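Lo que cuesta de verdad llevarse los restos de poda

Opinión - Anisa Osman

En mi calle hay 37 casas con jardín y casi todas sacan lo mismo al terminar el verano: ramas de seto, hojas de palmera, sacos de césped cortado y algún tiesto roto. Lo que cambia de una casa a otra es la manera de deshacerse de ello. Unos lo llevan en el coche al punto limpio, otros pagan a una empresa y otros lo dejan junto al contenedor de la esquina cuando ya es de noche. Escribo sobre los segundos, los que pagan, y sobre lo mal que se explica el precio de ese servicio. 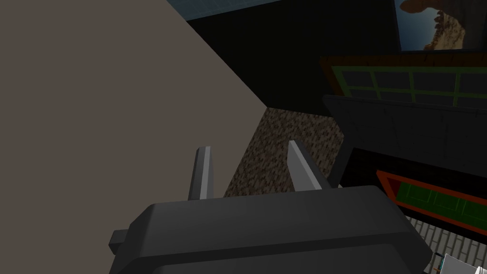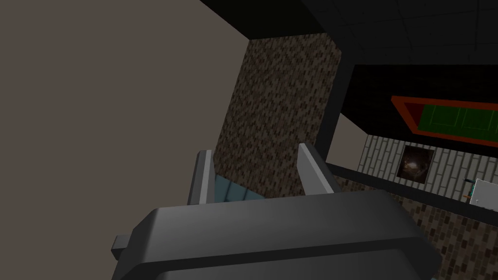 ¿Es más barato pagar por volumen o por peso?

Depende del material. El césped recién cortado y la tierra pesan mucho y ocupan poco, de modo que conviene pagar por volumen. Las ramas sin trocear ocupan mucho y pesan poco, y con ellas sale mejor la báscula.

Esta respuesta debería figurar en la primera página de cualquier empresa de retirada. No figura en casi ninguna. Lo habitual es un teléfono, una frase sobre la seriedad de la casa y la promesa de un presupuesto sin compromiso. El presupuesto llega después, por mensaje, con una sola cifra y sin desglose.

En julio pedí precio para vaciar el fondo del jardín de mi madre. Había un laurel caído, dos montones de hojas viejas y una valla de brezo podrida. Llamé a tres empresas. La primera, Wirker, me dio un precio por saco. La segunda, Morris, me cobraba por viaje de camión, fuera lleno o medio vacío. La tercera no quiso decir nada sin visita previa, y la visita costaba 85 euros que se descontaban si aceptaba el trabajo. Eran tres maneras de cobrar lo mismo y no había forma de compararlas sin sentarse con papel y lápiz.

No acuso a ninguna de engañar. Wirker cumplió con lo que dijo y los dos operarios que vinieron trabajaron bien y barrieron la acera antes de irse. Lo que sostengo es que un cliente normal no sabe cuántos sacos salen de un laurel, y que la empresa sí lo sabe. Si quien conoce el dato no lo da, el precio por saco sirve de poco. Yo calculé mal y acabé pagando bastante más de lo que tenía pensado. La culpa fue mía en parte.

Hay un segundo asunto del que se habla menos, y es adónde va todo eso. Los restos vegetales limpios se pueden triturar y convertir en compost o en acolchado. Los restos mezclados con plástico, escombro o madera tratada ya no valen para eso y su gestión es más cara. Por eso me parece razonable que una empresa cobre más por la carga mezclada. Lo que no me parece razonable es que cobre más por ella y luego eche al mismo camión la carga limpia del vecino. Lo he visto hacer en mi calle, con mis restos, que yo había separado durante una mañana entera. El brezo iba en un lado, atado, y las ramas en otro. Subieron las dos cosas juntas.

Pregunté al conductor y me contestó que en la planta ya lo separaban. Puede ser. Llamé a la planta y me dijeron que cobran un recargo por separar. Alguien paga ese recargo, y sospecho que soy yo.

En la urbanización Flerkcombe, a poca distancia de aquí, lo han resuelto de otro modo. Contratan entre todos la recogida, con un calendario fijo, y cada casa paga una cuota anual. El último contrato fue de 1,106 euros - la cifra está colgada en el tablón, junto a la lista de lo que se admite y lo que no. Quien saca una bolsa de plástico con el césped se la encuentra de vuelta en la puerta. Hay quejas, claro. Los que tienen un patio con cuatro macetas pagan igual que los que tienen media docena de árboles, y eso a mí tampoco me convence. Yo haría dos cuotas, una para patio y otra para jardín, y dejaría fuera a quien composte en casa.

También existe la opción de no sacar nada. Mi hermano tiene una trituradora pequeña, modelo Waka, y esparce las astillas bajo los frutales. Le ha ido bien con las ramas finas. Con la palmera no pudo: la fibra se enreda y hay que parar a cada rato para limpiar las cuchillas. Además hace un ruido que los vecinos soportan mal a la hora de la siesta. Para un jardín mediano sin palmeras la recomendaría, sobre todo si se compra entre dos o tres casas y se guarda en la que tenga más sitio.

Para los demás seguirá haciendo falta el camión. A las empresas les pediría tres datos en su página: la unidad en que cobran, una tabla orientativa de lo que ocupa cada tipo de resto y el nombre de la planta donde descargan. Son tres líneas de texto. Las que trabajan bien no pierden nada con publicarlas y dejarían de recibir muchas llamadas inútiles.

Al ayuntamiento le pediría algo más modesto, que amplíe el horario del punto limpio en temporada de poda. Ahora cierra a mediodía, a la hora en que la gente que ha madrugado para podar termina de cargar el coche. El que llega y encuentra la verja cerrada tiene dos posibilidades, volver a casa con el maletero lleno de ramas o parar junto al contenedor. Una parte de los montones que aparecen en las esquinas sale de ahí.

Mi madre quiere quitar ahora la hiedra del muro norte. He vuelto a pedir precio, esta vez con fotos y medidas, y he pedido que me lo den por escrito con la planta de destino. De momento ha contestado Morris, con el precio por viaje y sin mencionar la planta.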